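The long table at Ketby, a small gallery

Welcome to this page. I keep it for the people who share the big brown table with me in our workroom, and also for those who ask me by e-mail how we divide it. The table is wide and it was always a problem to know where one work finishes and the next one begins. In October we put blue tape on the top, and since then the arguing is much less. The tape is the ordinary painter's kind, from the Riro shop near the station. I paid 3 pounds for each roll. It should come off clean, if you do not leave it through a whole summer.

The lines on the table, blue on brown. We pressed each one down with the thumb and then again with a dry cloth.

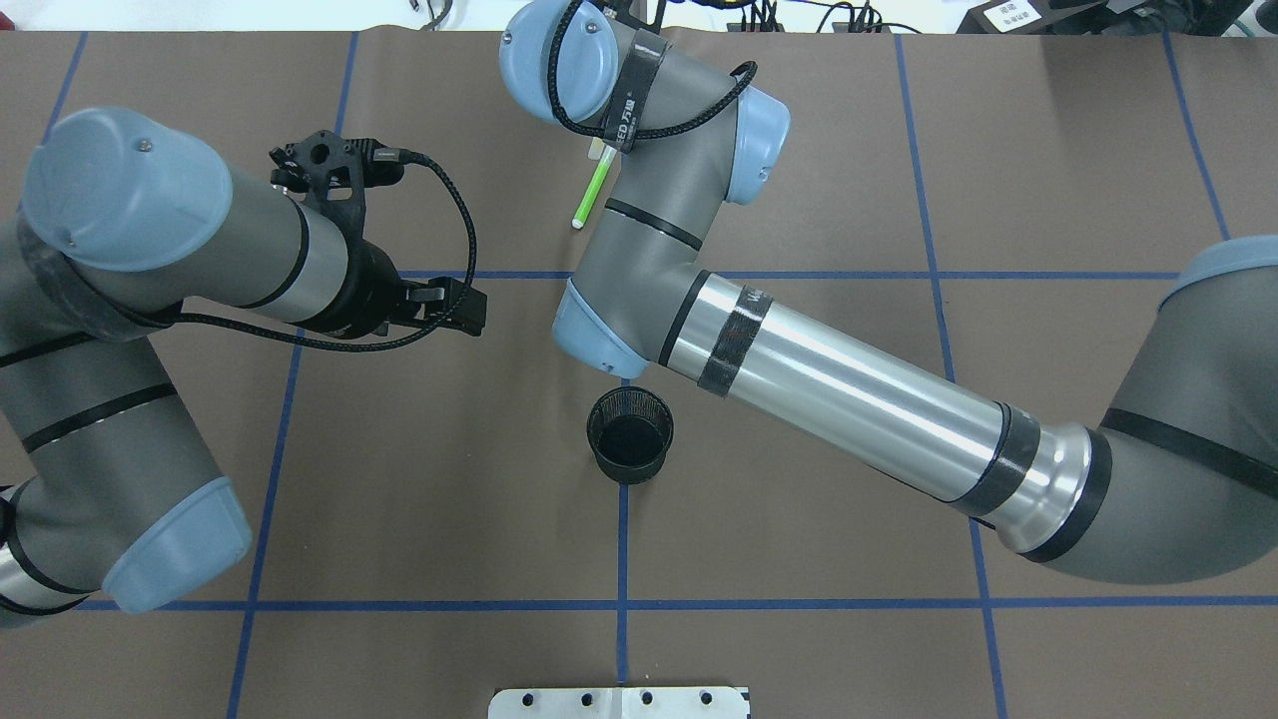
Chávez wrote under the old version of this page that tape becomes dirty at the edges after a few weeks, and that a soft pencil line would serve just as well. I tried the pencil on a smaller table. It was gone after one wiping, so I stay with the tape.

Now something on the markers. We buy them from Jindgate, in a box of 26, and they live in a tin on the shelf. My rule is that every marker goes back with its cap on before 15 minutes have passed. I am not always obeyed.

Markers on the table top, a blue one lying down and a red and white one held up near it.
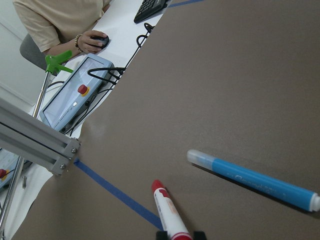
The red ones are finished first, because we use them for corrections. For labels I prefer blue, it is easier to read from the other side of the table. If the ink goes pale, I put the marker with the tip down in the tin for one night, and in the morning it often writes again. On Thursday I will order the next box.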